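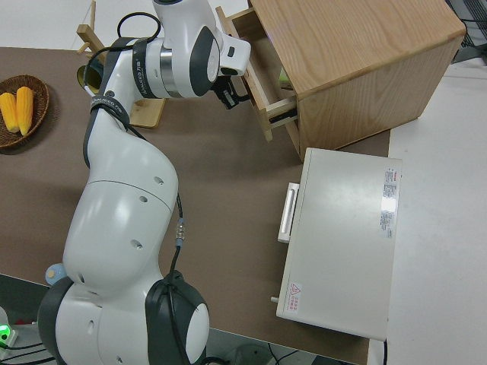
I stopped by the Drarnia reuse shop one evening in August, and I have good news for anyone with a sticky drawer at home (so, all of us?). The Sunday-best end of the store is now given over to small furniture, and Valter Wikström is running free drawer repair evenings there for the rest of the month!

He started me off on a little cabinet in light wood with a black handle, and I was hooked. You pull the drawer out, look along the thin side walls, rub a bit of candle wax where the wood has gone shiny, and try it again. Mine needed 2 goes. Valter says most people give up on a drawer long before it's worn out, and he has a shelf of spare handles to prove it.

The shop took in 1000 pieces over the past year, and Ott Lill, who does the pricing, told me cabinets go fastest of all. Small ones start at 35 dollars, and countertop ovens and microwaves are on the next aisle over.

Evenings run from 6 until 8, and you can bring one drawer or one small cabinet per visit. Please empty it first! I left a button and a ton of receipts in mine and had to go back for them. Sign up at the front desk, next to the Citness paint rack.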